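Search this site Enter keywords Go

Lomham Shared Workshop
Course R2: Building a Pair of Hand-Held Grippers
Handout 4 — Fitting, Cabling and the Keyboard Exercise
Room 311
Issued Fri 23 April

This handout covers the fourth session of the course. Participants should arrive with both gripper bodies assembled, the link bars moving freely, and the fingers attached but not fully tightened. Those still waiting for replacement link bars may borrow a set from the Dimero kit shelf for the length of the session.

The aim is to bring both units to the point where they can be worn together over a small work surface without the cables, the plates or the wearer's sleeves getting in the way. A keyboard serves as the work object. Its keys are small, evenly spaced and set in staggered rows, so a finger that sits crooked in its mount will show the fault quickly.

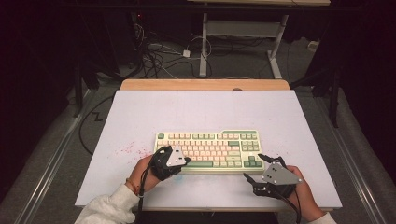

M. Cuypers
Course Instructor, Lomham Shared Workshop

1. Before the units are worn

Check each pivot by hand with the cable disconnected. The fingers should open and close through their full travel with even resistance. A pivot that binds at one point usually has a burr in the molded hole or a screw that has been driven too far. Back the screw off a quarter turn and try again before removing any material.

The opening between the fingers, measured at the tips, should reach 70 mm. Units built from the older Nurholm drawings may fall a little short of this. That is acceptable for the present exercise, although the figure must be entered on the build sheet as measured.

Each unit carries a triangular plate above the hand. Confirm that the plate is seated flat on its mount and that no fastener stands proud on the underside. A plate that rocks, even slightly, must be removed and refitted. Do not pack it with tape.

Weigh each finished unit with its plate and strap. The limit for this course is 700 g. Heavier units are tiring to hold over a low surface, and the wearer begins to rest the fingers on the work without noticing.

2. Fingers

Finger alignment is the part of the build that takes the longest. Set the finger screws so that the finger can be moved with firm thumb pressure, close the gripper slowly, and let the inner faces find each other. Tighten one side, check, then tighten the other. The inner faces should meet along their length. If they meet only at the tip, the mount is leaning outward; if they meet only at the base, it is leaning inward.

Check the metal rings in the body as well. Each one should sit square in its hole with no movement when pressed from either side. Loose rings should be reset with the heat tool in the ventilated booth and left to cool before any load is placed on them.

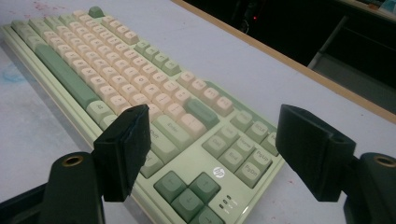 A participant in the September section reported that the fingers on one unit met perfectly on the bench and then missed by a visible margin once the unit was on the hand, adding, "I spent an hour on the finger screws and the trouble was the strap." The instructor's reply is repeated for the benefit of the present group. The strap pulls the body slightly out of shape when it is drawn too tight, and the alignment check in this section should be carried out a second time with the unit worn.

3. Cable routing

The cable leaves each unit at the rear and runs back past the wrist. It must have enough slack for the wrist to bend fully in both directions. Test this while wearing the sleeve that will be worn during the exercise, as thick fabric takes up more of the slack than expected.

Do not secure the cable to the forearm. Participants frequently ask to do so, and the result is a sharp pull at the connector whenever the elbow is straightened. Let it drop freely over the near side of the board.

Cables on the floor are to be kept away from the wearer's feet and out of the walkway. The room is shared with the Wednesday woodworking course, and all cables, adapters and stands are to be returned to the places marked on the wall plan.

4. The keyboard exercise

Place the keyboard near the middle of the board with its long side toward you. It is not connected to anything, and the keys may be pressed freely. Put on both units and bring them in from either side.

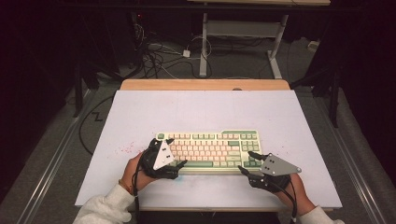
Two-handed starting position, with one unit at each end of the keyboard.

Begin with the fingers held just clear of the keys. Hold that height and move along one row from left to right, then return along the row above. Do not press anything on the first pass. The purpose is to learn where the fingertips are in relation to the knuckles, since the gripper extends the reach further than most wearers judge at first.

On the second pass, close the fingers and press single keys as they are called out by your partner. The call sheet has 29 entries and includes both letter keys and the wider keys at the ends of the rows. Record every miss. A miss to the same side each time points to the build and should be traced back to Section 2. Misses in all directions are a matter of practice.

On the third pass, slide the keyboard a short distance with both units, rotate it by a small angle, and bring it back. Grip the case only. Keycaps are not to be used as handles, and any cap that comes off should be pressed back on by hand before continuing.

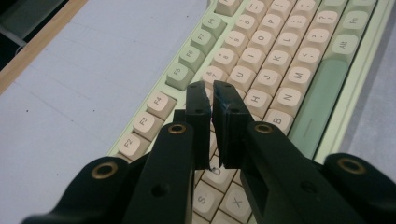
Change partners after the third pass and repeat the sequence with the call sheet read from the bottom up. Participants with smaller hands may move the strap to the inner pair of slots. If the unit still turns on the hand, stop and ask for the foam insert from the Dimero kit.

5. Common faults

Unit closes but does not reopen: link bar fitted the wrong way around, or spring left out.
Fingers drift apart under light load: finger screws not tightened after alignment.
Clicking at one pivot: ring not fully seated.
Plate vibrates when the unit is moved: mount screw too short. Use the longer one from bag C.
Intermittent signal: connector not pushed home. Check this before replacing the cable.

6. To be handed in

Build sheet for both units, with opening and weight as measured.
Call sheet, both passes, with misses marked.
A short written note on any part that was changed from the drawings — half a page is sufficient.

Reading for Session 5: Nurholm drawings, sheets on the trigger and return spring.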